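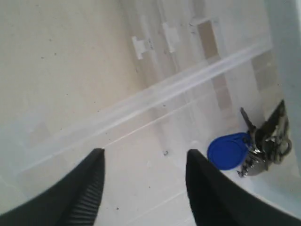 4. Installing the game and moving your saves

This section covers installing Brunby on a Hetora console and bringing over saved games from an older one. Read it through once before you start. The install itself can run unattended, but the save transfer needs you at the controller.

Before you start

You need a Dekcombe account, a wired or wireless internet connection, and at least 40 GB of free space on the internal drive. External drives can store the game but can't run it.

1. From the home screen, open Settings, then Storage. Check the figure next to Free.

2. If you're short of space, select Manage and remove games you no longer play. Saved games are kept when a game is removed, unless you also check Delete Saves.

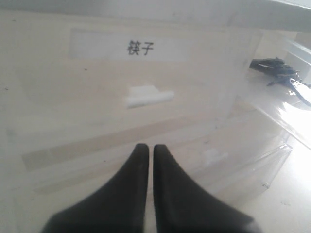 3. Go back to the home screen and open System Update. Install any update offered and let the console restart.

Note: Consoles on system version 5 or earlier will show the game in the store but will not let you download it.

4.1 Installing from the store

1. Open the store and search for Brunby.

2. Select Download. If you are asked to sign in, use the Dekcombe account that bought the game.

3. Choose Full Install or Story Only. Story Only leaves out the online modes and can be changed later under Manage Content.

4. Wait for the progress bar to reach the first marker. You can play the opening chapter from this point while the remaining files download.

The download continues in rest mode as long as Stay Connected is turned on. If the download stops, select it in the queue and press Resume. You won't lose the part that has already finished. A slow connection can make the time estimate jump up and down for the first 10 minutes or so - leave it alone and it will settle.

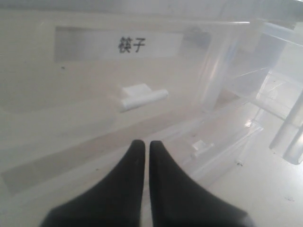
Once all the files are in place, the console checks them one more time. The game tile stays gray during the check and changes to full color when the game is ready.

Caution: Do not unplug the console during the file check. Doing so can damage the install, and you will have to download the game again.

4.2 Moving saves from an older console

Both consoles must be signed in to the same account and connected to the same network.

1. On the old console, start the game and select Options, then Export Save.

2. Pick the slots you want to move. You can export up to 16 at once. Autosaves are listed last.

3. Write down the transfer code shown on the screen. It expires when you leave the menu.
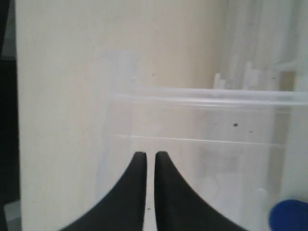 4. On the new console, start the game and select Import Save from the title menu. Enter the code and press Confirm.

5. Load one of the imported slots and check your chapter and inventory before you delete anything from the old console.

Note: Controller layouts made with the Weidemann pad software are not part of the save. Set these up again under Options, Controls.

If the code is refused, back out to the title menu on both consoles and repeat from step 1. An imported save can't be opened in an older version of the game, so install the same game update on both consoles if you plan to keep using the two of them.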